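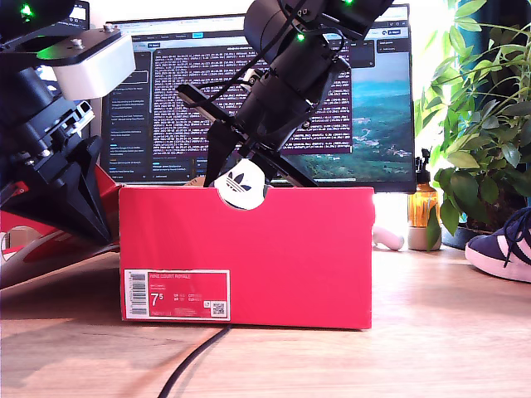 A reader in Drostcombe wrote in to say that the box should always match the shoe, and that a wrong size on the end label had cost her a sale. Fair enough, and it comes up every time we run one of these galleries. Our own answer is that a matching box is nice to have and a box in good shape is more useful. The red one is a Nike Court Royale box, marked 7.5, and the shoe is a white sneaker with a black Adidas trefoil on the heel tab. For storage that works fine, as long as you know what is in it.

Shoes and Boxes: the Storage Gallery

This page is part of the home storage section. It covers keeping sneakers in cardboard boxes, which is still how most of us do it. The page has one picture for now and more will go up in November. The notes below go with it and are sorted by subject.

The box

A standard shoebox with a cutout at the top of the front panel is easy to live with. You can get a finger in to pull it off a shelf, and you can often see a bit of the shoe without taking anything down. The cutout also lets dust in, so boxes of this type do better inside a closet than on an open rack.

Check the corners before you reuse a box. If the cardboard has gone soft or the corners have split, put it out for recycling. Tape holds a corner for a while but it catches on the next box in the stack.

The label

Factory labels are small and the size is usually the only thing you can read from across a room. If the shoe inside is a different brand or size, put a plain sticker over the label or next to it. Write the brand, the color and the size, in that order. Pencil fades. A fine black marker is better.

Don't peel the factory label off. It takes the top layer of the cardboard with it and leaves a rough patch where the new sticker won't hold. If you plan to sell the pair that came in the box, leave the label uncovered and tie a paper tag on instead.

The shoe

White sneakers need to be clean and fully dry before they go away. Wipe the soles, take the laces out if they are dirty, and leave the pair out overnight. Stuff the toes with plain white paper. Newsprint can mark a light lining.

Put the first shoe in heel to one end and the second the other way around, soles toward the long sides. If the heel sticks up above the front panel, turn the shoe on its side. A lid forced down over a heel will bend the back of the shoe over time, and the lid will bow as well.

Where they go

I use a Rendholm shelf unit, the low one, with four boxes to a stack. Five will stand up but the bottom box starts to sag by the end of the winter. Long side facing out takes more shelf width and makes the cutouts useful. Short side out saves space and means you read everything by the label.

Keep boxes off a basement floor. Concrete holds damp, and cardboard picks it up before you notice anything on the shoes.

If you don't want to use the original boxes, the Worku drop-front bins cost 11 dollars each at the store near me. They are clear and they stack well. The front door on mine is a little stiff. Roter makes a cheaper one with a lift-off lid, which means unstacking to reach the bottom pair.

Sorting at a desk

A desk or table is a better place for this job than the floor. Clear enough room for one open box and its lid, and do one pair at a time. Mixing up two pairs of white shoes is easy when they are both out, and left and right shoes from different pairs can look the same until you try to wear them.

I did my own closet this way and finished with 49 boxes, after giving away what no longer fit. The full list is in a spreadsheet with columns for brand, size, what the box says and what is inside. The last two columns disagree more often than I expected.

Posted Sat 22 September in Home Storage. Comments are open. Please keep them under 700 characters.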